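December 11, 2025. Workshop notebook, Makville media room

Spent most of the afternoon with Deming going over the October listening sessions, and I want to get it down while I still remember who said what (my handwriting on the flip chart is no help at all!). 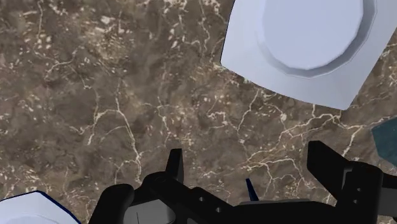

## Who the girls named

We asked each group to name women they look up to, with no hints from us. The first names were nearly all singers and people off the telly, as Lionel Rudd said they would be, and I owe him a coffee for that. But when Deming asked "and who do you ring when you're stuck?" the whole room changed – aunties, a pharmacist, the woman who runs the Brelari bakery and does her own books on a Sunday night. Lovely stuff, and I could have listened for hours.

## For the next session

- Put the second question first, and leave a good long pause after it.
- Try 2 groups of 8 instead of everyone together, as the quieter ones got a bit lost.
- Ask the Phromma centre whether we can have the small room again.
- Lionel still wants 1,000 words for the newsletter. I've got five paragraphs so far and they do ramble, so Deming, please be ruthless with them.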